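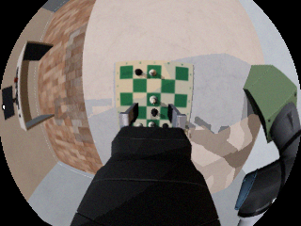 Darnell Montoya, sim bench notebook
November, Wednesday. Entry shared with Anika, Corinne, Dalibor

Print this entry | E-mail this entry

Carrying on from the last entry. The question is still whether a policy trained on rendered wrist views learns to look at the pieces or learns to look at the shadows. The Endura policy did well on the flat-lit set and badly once Anika turned the window light on, so I have spent today on the small chessboard task with hard shadows, before anyone retrains anything.

Setup. Board is the five-wide one in green and cream, border texture left as it was. Black and white pieces, mixed layout, both colours left in between the trials. Wrist view is the fisheye model, full circle, corners black. I did not crop or undistort. Corinne wants to undistort and I still think we lose too much near the rim, and the rim is where the room furniture ends up, which is part of what I am trying to test. We can argue about it when she is back.

Task as before: fingers open, come down on the named piece, close, lift clear of its neighbours, put down on the bare surface beside the board. The target for this layout is the black piece standing between the fingers. It is an awkward choice because there is a white piece directly beyond it in the same column, and the row on the near side is partly hidden by the gripper body. I picked it for that reason. A piece on its own in a corner tells us very little.

Light. One strong source, low, so the shadow edge crosses the right half of the board on the diagonal. Some of the cream squares come out warm and bright and others come out grey, and to a network a grey cream square may not be a cream square at all. There is a second patch of shadow to the left of the board with a bit of lit surface in it. I had not asked for that one. It comes from the room model and moves when the source moves. Left it in and wrote the source angle in the run sheet.

Method, so that I can repeat it. For each start pose I render twice, once with shadows on and once with shadows off, and change nothing else. Same pieces, same arm pose, same textures. Both renders go through the policy and I log the predicted gripper motion for each. If the policy is reading the pieces, the two motions should agree. Where they differ, the difference is down to the shadows. It is a crude test but it needs no physics and no contact, so it runs quickly and does not depend on Dalibor's friction numbers, which are still being redone.

Ran 19 start poses. In 3 of them the predicted motion with shadows on pulled to the right, towards the shadow edge, far enough that the finger pads would have come down off the piece. The others agreed well enough that I would not worry about them. All the bad ones were higher starts, with the fingers well above the board. From low starts, with the pads on either side of the target, shadows made no difference I could measure. That fits what Anika guessed last week. Close in, the pads frame the piece and the policy has plenty to go on. From higher up the shadow edge is the strongest line near the target.

I then took the bad poses and moved the shadow edge off the board, leaving it on the table only. The pull went away in 2 and stayed in the last. So the edge on the board is most of it, but I have one pose I cannot explain. Dalibor looked at it over my shoulder and thought it might be the patchy ground to the lower right of the board, where the light breaks up into lots of small hard-edged shapes in beige and brown. He may be right. It is busy, and it is close to where the gripper body meets the table. I will blank that area with plain surface texture and run the pose again tomorrow.

Things I got wrong today, so they are written down somewhere:

The first batch this morning was rendered with the old Skarneo wrist calibration. The fingers sat too far forward and the results were useless. Deleted. The new calibration is the one in the shared folder, the old one is now called OLD and please leave it called that.

I also forgot that the shadows-off switch turns off the small contact shadows under the pieces as well as the big ones. The white piece in the middle column has a short shadow to its lower right which probably helps the policy judge where the base is. So shadows off is not a clean baseline. It is missing a useful cue along with the unhelpful one. Need a version that keeps piece shadows and drops the rest. Anika says the Otier renderer can do it per object. Mine cannot, or I have not found how.

Note on pale pieces. On the lit side their shaded flank goes slightly tan, near enough to the table colour that I would expect trouble with a pale target. Not tested today, every run used the black target. It should be the next layout after this one.

Trudy asked at four o'clock whether any of this applies to the Birkett arm. I told her I do not know. That arm has a narrower view and a lamp fitted beside the camera, so it makes its own shadows and they move with the gripper. It wants its own set. I would not carry today's result across - it is a small number of poses on a single layout with a single light, and I have not yet shown that the real board behaves the same way.

What I would say so far: retraining on more shadow variety is probably worth doing, but weight it towards high starts. Adding shadows evenly over the whole approach spends most of the render time where the policy is already fine.

To do
- rerun the odd pose with the lower right blanked
- per-object shadows, sit down with Anika and her renderer
- same poses with a pale target
- ask Corinne for her undistorted version of the same set, so we can stop arguing and compare
- put the source angles in the log file as well as on the paper run sheet

Trudy has the spare desk machine until the end of the week, so long renders have to go on overnight. I have queued the pale target set for tonight and left the screen locked - please do not restart it.

D.M.

Print this entry | E-mail this entry

Contact the bench | Copyright Skarneo simulation group | Back to top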